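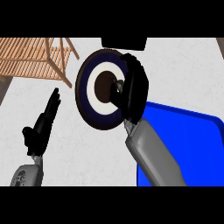 My aunt Jayanthi Thampi left me the Skiston pub dartboard, 35 jars of lemon pickle and a debt of 400 dollars to a man called Kartha. I rang him in June, thinking I'd get it over with.

"Oh, I don't want money," he said. "I want a rematch!"

So I drove out to Skiston (four hours, one servo, terrible pie) with the board on the back seat and the belt done up over it. Kartha was waiting on the verandah in a cardigan the colour of mustard. He'd lost to my aunt every winter for years, he told me, and the one time he won she'd called it a draw and borrowed his petrol money to get home.

I should say I can't throw. I once hit a ceiling fan at a cousin's engagement. But he poured the tea and chalked up the scores, and off we went, me flinging darts into the weatherboard and him being very polite about it.

"She cheated, you know," he said, somewhere near ten o'clock. "Moved her foot."

I looked down. My left toe was well over the line.

"Your throw," I said, and left it where it was.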